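Coming off a nicotine patch — step down or just stop?

Forum: Quitting smoking and vaping > Patches, gum and sprays

marshgate_pete
Thursday, August 3, 2023
I've been on the 21mg patches for nine weeks after giving up a 20 a day habit. No cigarettes in that time apart from one at a wedding, which I didn't enjoy. The leaflet says to go down to 14mg and then 7mg over the next few weeks. My brother-in-law says he went straight from the top strength to nothing and was fine after a bad weekend. I've got half a box of the 21s left and I'd like to be done with it. Has anyone here stopped without stepping down? Main worry is sleep, as I start work at five.

tilly_b
I stepped down and I'd do it the same way again. The drop from 21 to 14 was nothing. The drop from 14 to 7 I noticed for three or four days, mostly being short with people. Coming off the 7 was easy. If sleep is your worry, take the patch off before bed for a week first and see how you get on. You get used to the nights without it.

Osagie_reader
Different view from me. I stopped dead from 21 and it was unpleasant but short. Headache the first two days, hungry all the time, slept badly until the Thursday. After that it was done. I tried stepping down on an earlier attempt and all it did was drag things out, and I ended up smoking again in the middle of the 14s. So it depends on the person.

tilly_b
It does, but you'd only been off cigarettes a short time on that attempt, if I remember your old thread. Nine weeks is a decent run. I wouldn't want to risk it for the sake of a few boxes.

Osagie_reader
Fair point, it was three weeks. I still think the long tail puts some people off.

quietkettle
Don't cut the patches to make smaller doses. People do this and some brands say plainly not to. Ask at the counter. The pharmacist in Sulton swapped my remaining strength for the next one down without any fuss, though I know not all of them will once the box is open.

marshgate_pete
Thanks all. I hadn't thought of taking it off at night. At the moment I leave it on for the full 24 hours and the dreams are something else. Last week I dreamed I was late for a ferry every night for four nights.

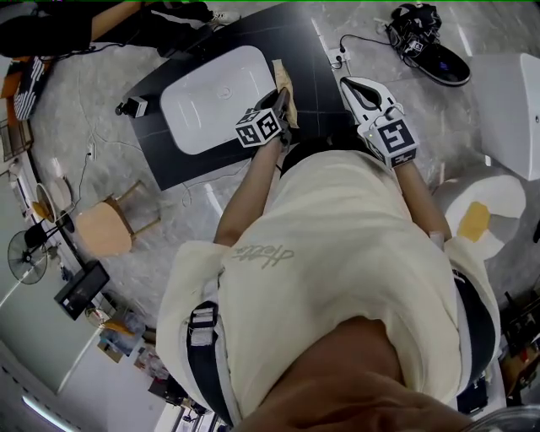
The other thing is that I get a rash where the patch goes, and by the end of the day it itches. I move it from arm to arm but I'm running out of places. That's half the reason I want to stop.

tilly_b
Hip or upper back, somewhere without much hair. Don't use the same spot again for a week. And wash the skin with plain water, no moisturiser, or it won't stick.

ninefields
If the rash is raised or it spreads past the edge of the patch, stop and speak to someone. Mine was only the glue and a different make sorted it. But I'd get it looked at.

On the main question, I did a bit of both. 21 for eight weeks, 14 for two, then skipped the 7s and kept a packet of the 2mg gum in the van. I used 4 pieces in total. The gum was more for knowing it was there.

Osagie_reader
I'd go along with that. Gum in the van is a good idea for early starts.

quietkettle
Gum gave me hiccups and heartburn. You're meant to chew it a few times and then park it in your cheek, which I didn't know for the first month. The mini lozenges were better for me.

1259_days
User name says how long I'd been off them when I joined. I stopped at 21mg with no step down on my first go and lasted 11 days. Second go I followed the leaflet exactly and that's the one that worked. I'm not saying it proves anything, two goes is two goes, but the second was a lot easier to live with. The smokers' clinic at Gavidberg also told me not to change anything in a week when work was heavy.

marshgate_pete
Right, I think I'll finish the week on 21 with the patch off at night, then go to 14. I'll ask about the rash when I pick them up. If the 14s are easy I might do what ninefields did and miss out the 7s — will see how it goes.

tilly_b
Sounds sensible. Put the first 14 on at a weekend if you can.

marshgate_pete
I work Saturdays but Sunday would do.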